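Search this site
Type and hit enter

Laying the table for one

14 September 2021
3 min read

I have been eating lunch at my desk for most of the year and I decided in February that I would stop. It has taken me until now to do it properly. What finally did it was a placemat.

The placemat is blue cloth with big capital letters printed on it in a darker blue. My friend Irina Sandu gave me 2 of them when she moved out of her flat, and they sat in a drawer with the takeaway menus. I don't know what the letters are meant to spell, if anything. I like that you only notice them once the mat is down on the table.

The plate that goes on it is the red and teal one. I bought it from a small pottery stall called Chae, which was selling off odd pieces. It doesn't match anything else I own, and I had been keeping it for guests, who never seemed to get it either. Fork on the left, spoon on the right. I don't put a knife out unless the food needs one, and at lunch it mostly doesn't.

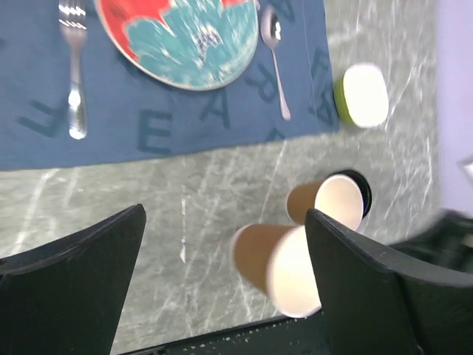 My mother used to lay the table before she started cooking, and I have gone back to doing it that way round. If I leave it until the food is ready I end up eating standing by the cooker. With the mat down first, the rest of the table has to be sorted out too, as my post and shopping usually land there.

I did think about getting a proper tablecloth. Yoon-hee Yang, who I used to share a house with, is very much in favour of them and sent me a link to one from Ledo. I looked at it for a few days and left it. The table is grey with white marbling and I would sooner see it. A mat can also go in the wash with the tea towels, and a tablecloth needs ironing, or mine would. 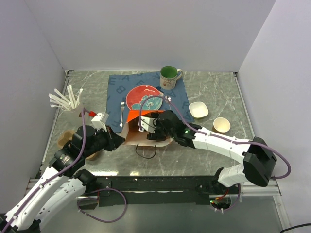
Mugs are the other thing I have been strict about. I had far too many, so I kept the ones I reach for and took the others to the charity shop. The patterned one with the green inside stayed. It holds more than it looks like it should and the handle is a good size. Paper cups are for when people come round and I can't face the washing up.

The straws are left over from my niece's birthday. The packet said 400 and I believe it. They live in a pot now and I expect to have them for years.

I still haven't found a good place for shopping bags. I tried a hook on the back of the door, but the coats won. If anyone has a small kitchen and has solved this, please leave a comment.

Next week I want to go through the cutlery drawer, which has three tin openers in it.

2 comments
Share this post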